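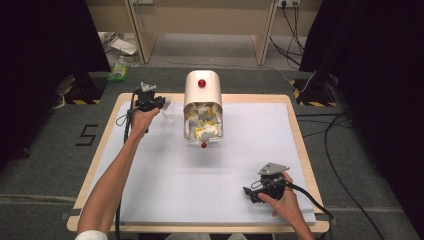 The white container with the red knob, crumpled paper packed inside

Tea people wanted in Etstead – September 2022

Do you have a kitchen drawer where the tea bags have all tied themselves together? I'd love to hear from you! I'm putting together a group of regular tea drinkers to come in and spend a morning or an afternoon sorting, packing and unpacking tea bags, and then telling me which containers you'd want to live with and which ones would drive you up the wall.

It's for the Eretti kitchen storage project. We ran a round on coffee filters and sugar packets in May and got 238 filled-in comment sheets back, which kept me busy for most of the summer (some of you have terrible handwriting, and I say that with love). Now it's tea's turn, and tea is messier. Strings catch on everything, tags fold over, and by the time you've pulled one bag out you've got three more hanging off it.

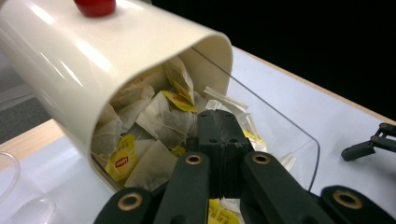
Strings, crumpled bags and yellow tags, one with the Lipton logo showing

What you'd be doing: sitting or standing at a table, filling a container with tea bags the way you would at home, then getting them out again one at a time. Some containers will be upright and some on their side. I'll ask you to talk out loud while you do it, grumbling included. We have more than 800 tea bags to get through, so don't worry about being precious with them.

Each session lasts 2 hours with a break in the middle, and yes, there's tea. I take 10 people per session. You get a grocery gift card at the end and we cover your bus fare from Dostthorpe or anywhere closer.

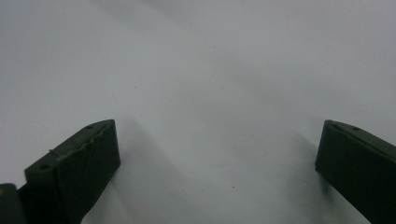
Plain and pale, with room to spread things out

You don't need any experience. You do need to be 18 or older, comfortable using your hands for small fiddly stuff, and okay with the smell of black tea – it does get into your sleeves. Left-handers, please sign up, I never get enough of you. If you'd like to bring a container you love or hate from your own kitchen, even better.

We're upstairs in the Jääskeläinen building in Etstead, second door past the elevator. To join in, leave your name and phone number at the front desk, say whether mornings or afternoons suit you, and tell me how you keep your tea at home. I'll call you back to set up a time.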